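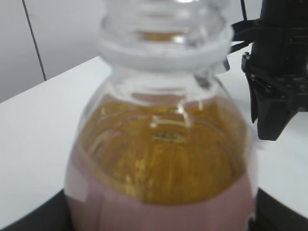
Pleltudley Extends Bottle Deposit Program to Apartment Buildings

Saturday, May 20, 2023

The Pleltudley Department of Public Works will extend its bottle deposit program to apartment buildings with 30 or more units, the department announced. Residents will receive 5 cents for each clear plastic bottle returned without its cap.

Collection points will open at 56 addresses in the Ferri and Brarnard districts. Bottles should be emptied before they are returned. Labels may be left on. Glass is not accepted at these sites and should be taken to the Estari Road depot.
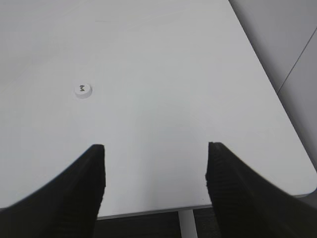 LOCAL GOVERNMENT

Each household may return up to 500 bottles per month. Payment will be made by store voucher or as a credit on the water bill.

"Residents of larger buildings have asked for this service for several years," said Raíssa Aguiar, director of public works. The department will report on the results to the city council in November. Building managers may request a collection point in writing.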